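About Lultden

Lultden makes things that hold other things. Card holders, mostly, along with coin pouches, luggage tags and a passport cover we have redesigned so many times that the early ones now qualify as a separate product line. We are a small leather goods workshop on the second floor of a former button warehouse on Kerr Street, above a tile showroom and below a dance studio. If you call us between four and five in the afternoon, the thumping is tap class.

The company started with one rented bench and a secondhand sewing machine that went only forward. There are 6 of us now, and the machine has been replaced by two that also go backward. We cut, skive, stitch and finish everything in the same long room, which keeps communication simple and makes it very hard to have a private opinion about the radio.

What we make

The Mokum is the one most people know. It is a snap-closed card holder with clear sleeves, and it outsells everything else we do by an embarrassing margin. The Stanex is its larger, more serious cousin, intended for people who keep receipts. We also take small custom orders for hotels, clubs and offices. The minimum is 240 pieces, and yes, we have been asked about 239.

Last year we shipped 1,088 holders in August alone, a month when we had planned to be closed for two weeks. We now plan to be closed in February.

How we work

Leather arrives in whole sides and gets looked over before anybody picks up a knife. Scars and insect bites go to the parts you won't see, or into the scrap bin, which local schools raid for craft projects with a thoroughness we admire. Thread is matched to the hide by eye, near a window. We tried doing it with a color chart for a while and ended up with a batch of tan holders that looked as if they had been sewn by a rival.

Each style goes through 4 rounds of samples before we sell it. The first round is usually ugly. The second is usually too thick. By the third we have stopped speaking to each other, and the fourth is the one you can buy.

On the bench
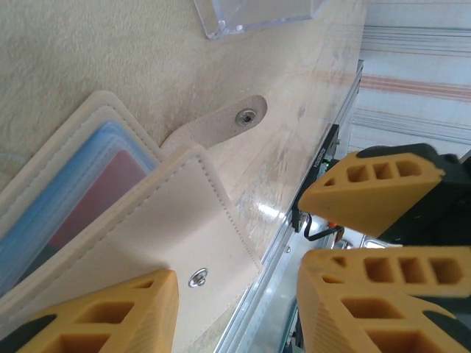
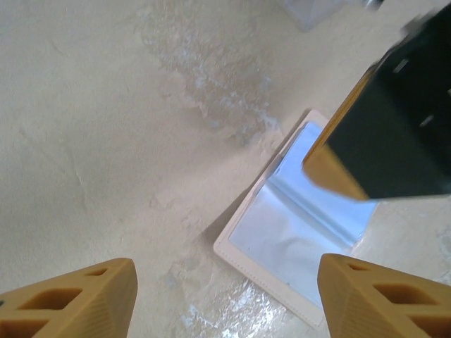
Our longest-running argument concerns snaps. One side of the workshop believes in magnets, which close with a pleasing little click and have opinions about hotel key cards. The other side believes in metal you can press with a thumb. The beige holder with the round silver stud and the narrow tab settles where the company stands for now, and the tonal stitching along its edges is how we like a pale leather finished. Magnet people are still welcome to apply for jobs.

Repairs and visits

If a snap or a seam fails, mail the piece back with a note saying what happened. We enjoy the notes. Empty it first, please; we have returned more library cards than we care to discuss. Visitors are welcome on Friday afternoons if they write ahead. The elevator is slow but sincere, and the door marked Deliveries is the right one.

Page last updated May 11, 2018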